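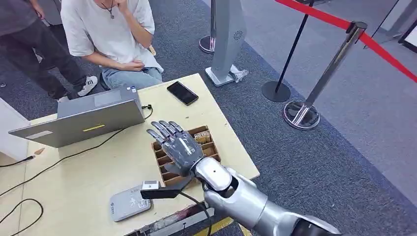 How do I get a copy of the fire department report for the Howlader Street gas leak?

millrace_tenant
I live in Galtden, on the 400 block of Howlader Street. We were all told to leave on 6/17/23 when a gas line was hit behind the Liletti bakery. We stayed out for three nights. My renters insurance wants an official report before they will pay for the hotel. The police front desk told me they don't have one and to try the fire department. The fire department phone line goes to a recording. I only have the news story, and the insurance company says a news story doesn't count. Who has the report, and can I get it if I wasn't the one who called 911?

stationside
The fire department has it, in the records office at city hall, Room 202. It is not at the fire station, and the number with the recording is the station's business line, so leaving messages there won't do much.

Ask for the "incident report" for the gas leak. You don't need to be the person who called. You will need the date, the street and block, and the time as near as you can give it. If you have the incident number it goes faster, but they can look it up by address. Use the address where the leak was, not your own apartment. I made that mistake after a kitchen fire two doors down from me and they told me there was nothing on file.

There is a one-page form. You can fill it out at the counter or mail it in. When I did it the fee was $3 for a paper copy and they took cash or a check, no cards. It took 7 business days. They will black out names and phone numbers of other people, which is normal and my insurance company didn't mind.

One more thing – the report will say where the leak was and when crews arrived and left. It may not list your building as evacuated. If it doesn't, ask at the same counter if there was an evacuation notice for your block. The notice is a separate paper and the insurance company may want both.

quietporch
Just send them the news article again and ask for a supervisor. Worked for my cousin but that was a flood.

Arberg_Ave_Walt
I was out of my place for the same leak, on the Arberg Avenue side. The reply from stationside matches what I was told, with a couple of additions.

The gas company has its own record of when service was shut off and turned back on at your address. Call the customer number on your bill and ask for a letter with the shutoff and restore times. Mine came by email. My adjuster used that for the number of nights, and used the fire report only for the cause. If your gas is in the landlord's name, the landlord has to ask for the letter. Mine was slow about it, so start now.

Keep the hotel receipt that shows each night on its own line. I had a card statement with one total and had to go back to the hotel for a proper one. Meals were covered too, but only the part over what I would normally spend on food.

Also check your policy for the words "civil authority." That is the section my claim was paid under, and the person on the phone didn't bring it up until I did.

millrace_tenant
Thanks. I mailed the form this morning and asked for the evacuation notice too. The landlord says he will call the gas company.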